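4. 舞台挨拶における発話の配分と客席の反応

4.1 対象とした上映回

本節では、長編映画『Plutuleo』の舞台挨拶付き上映を対象に、登壇者の発話がどのように配分され、客席がどこで反応したかを検討する。会場は単館系の映画館Henusで、座席数は170である。配給はClandskaが担当した。舞台挨拶は1月中に計6回行われ、初回は2018年1月9日の夜の回であった。3回は上映前、残る3回は上映後に実施されている。

上映前と上映後とでは、登壇者が話せる内容が大きく異なる。上映前の回では結末に触れることができず、話題は撮影時の出来事や共演者の印象に偏りやすい。上映後の回では個々の場面に言及できるが、終電を気にして席を立つ観客が出るため、司会者は時間の管理を強く意識することになる。先行研究の多くは両者を区別せずに「舞台挨拶」として一括しているが、本稿では別の発話場面として扱う。

チケットは予約サイトTiconaを通じて販売され、窓口での当日販売はなかった。購入者の年齢や居住地に関する情報は提供を受けておらず、本稿の分析にも用いていない。

4.2 資料と分類の手順

資料は、会場の音響卓から分岐した録音と、客席後方で筆者らがつけた観察メモである。録音は全6回分を文字に起こし、話者の交替または1秒以上の沈黙を区切りとして発話単位に分けた。得られた発話単位は3,230である。司会者の進行上の発話、登壇者の応答、登壇者同士のやり取り、客席からの質問の四つに分類し、どれにも当てはまらないものは「その他」とした。

分類は二名が独立に行い、判断が割れた箇所は録音を聞き直したうえで協議した。割れやすかったのは、登壇者が司会者の質問に答える途中で別の登壇者に話を振る箇所である。当初は応答に含めていたが、振られた側がすぐに話し始めた場合には、振る発話からを登壇者同士のやり取りとして数え直した。マイクを通さない小声の発話は、録音で語が聞き取れるものに限って含めた。

客席の反応は、笑い、拍手、ざわめきの三種に分けて記録した。拍手のうち、登壇時と降壇時のものは慣習的な性格が強いため、集計から外している。咳や荷物の音も記録の対象としていない。

これとは別に、上映後に同意を得た観客14名に短い聞き取りを行った。場所はロビー脇の通路で、質問は「印象に残った話」と「もっと聞きたかった話」の二つに絞った。回答は手書きで控え、当日のうちに清書した。

4.3 上映前の回

上映前の回では、司会者の発話が場の大部分を支えていた。司会者は登壇者を紹介し、役どころを説明し、続いて一人ずつ同じ趣旨の質問を向ける。登壇者は順に答え、答え終えると次の登壇者に視線を移す。この順番は三回とも崩れなかった。

笑いが起きた箇所は、撮影中の失敗談と食事に関する話に集中していた。主演俳優が地方ロケの弁当について話した箇所では、三回ともほぼ同じ位置で笑いが起きている。同じ話が繰り返されていることに気づいた観客もいたと思われるが、聞き取りでそのことを不満として挙げた者はいなかった。一名は、前の回に来た友人から聞いていた話を自分も直接聞けたと述べている。

監督の発話は短い。物語の核心に触れそうになると途中で言葉を切り、司会者のほうを見る。司会者がそれを受けて「続きは本編で」とまとめる流れは、二回目以降ほとんど定型になっていた。ざわめきの多くはこの中断の直後に記録された。

4.4 上映後の回

上映後の回では、登壇者同士のやり取りが増え、司会者が発話の順番を決める場面が減った。特定の場面を取り上げて、そのとき何を考えていたかを互いに尋ねる形が目立つ。三回目の上映後の回では、脚本家が俳優に台詞の変更の理由を尋ね、俳優が監督の指示だったと答え、監督が覚えていないと返すまで、司会者は一度も口を挟まなかった。

客席からの質問は各回とも終わり際に設けられた。質問者は挙手で選ばれ、係員がマイクを運ぶ。前置きが長い質問では、登壇者が途中で相づちを打ち、質問の要点を先に言い当てようとする傾向がみられた。司会者が質問を要約し直した例もあるが、要約によって質問の中心がずれ、登壇者が質問者本人に確かめ直した箇所があった。

笑いの位置は上映前の回ほど集中せず、回によって異なった。拍手は、無名の端役や美術、録音の担当者の仕事に言及した箇所で起きている。聞き取りでも、印象に残った話として裏方の仕事に関するものを挙げた者が複数いた。主演俳優の私生活に関する話をもっと聞きたかったと答えた者は一名にとどまる。

4.5 解釈上の留意点

上映前と上映後の違いを、時間帯の違いと完全に切り離すことはできない。上映後の回はいずれも夜に行われており、客層も昼の回と異なっていた可能性がある。また、6回すべてで司会者が同一人物であったため、ここで述べた進行の特徴が舞台挨拶一般のものか、この司会者のものかは判別できない。回を重ねるにつれて登壇者が場に慣れた影響も考えられる。

聞き取りに応じた観客は、終演後もロビーに残っていた人に限られる。上映中に席を立った観客や、挨拶の途中で退出した観客の見方は反映されていない。

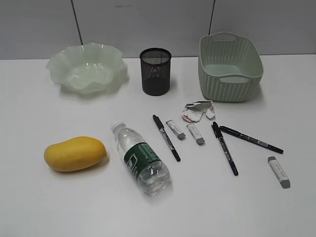
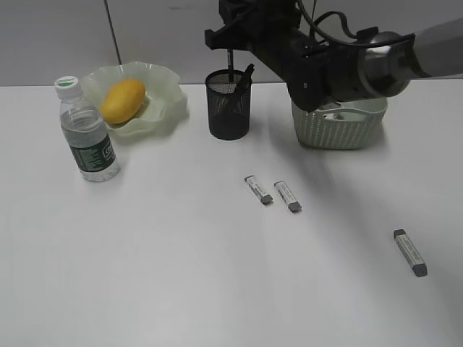

図3 白い天板のテーブルと卓上の品

マリクルス・ハラミジョは本節の草稿に対し、上映前の定型的な進行を観客の受け身の姿勢と結びつけるのは早い、と書き送ってきた。同じ失敗談が同じ箇所で笑いを得ている以上、観客はその話を待っていたとも読める、というのが彼女の指摘である。さらに、監督が言葉を切る箇所のざわめきを笑いと同じ表に入れると、反応の性質の差が見えにくくなるとして、表を分けるよう求めている。第5節ではこの指摘に従い、ざわめきを別の表に移して集計した。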